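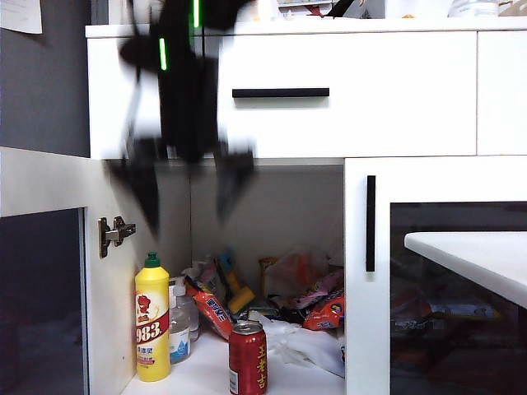 Arm over the open base cabinet, left door open, right door closed.

Barkar kitchen cell: pre-visit safety check
Site: Pudedside, demo room
Date: Wed 21 November
Checked by: Blair Morrison
Visitors expected: 119, in groups of 6

1. Emergency stop within reach of the host
Yes. Pressed it twice, arm stopped both times. The second stop button listed in the Cuvov paperwork is still not fitted. I was told in August it was on order.

2. Floor line and barrier
Partial. Tape is down at 400 mm from the furthest reach. I'd want a proper rail. Tape does very little once a group starts leaning in for a better look.

3. Arm speed
Not accepted. "Demonstration speed" is written on the sheet with no figure beside it. The arm is a blur in front of the drawer. Give me a number and show me where it is set.

4. Status lights
Green strips on the arm were lit. Host could not say what the other colours mean. Print a key and put it where visitors stand.

5. Cabinet contents
Comment. Drinks can, snack packets and a crumpled plastic bag share a shelf with what looks like detergent. Take the bottles out or check the caps. The bag should go, it will catch on the fingers sooner or later.

6. Cabinet doors
Dark glass panels. Purves say it is toughened but sent no certificate. Open door needs a stay so that it can't swing into the arm.

7. Worktop
Clear the papers and other bits before the first group.

8. Table corner by the right-hand door
Rounded, no objection. Keep visitors' bags off it.

9. Claim on the leaflet: "3000 picks without a fault"
Asked for the log. Got the leaflet again. Remove the line or produce the log.

10. Host briefing
Not done. One host has read the sheet, the other hadn't seen it.

Result: not passed. Items 1, 3, 6 and 10 to be closed before any visitor goes in. Recheck on request, with the arm running at the speed you intend to show.

B. Morrison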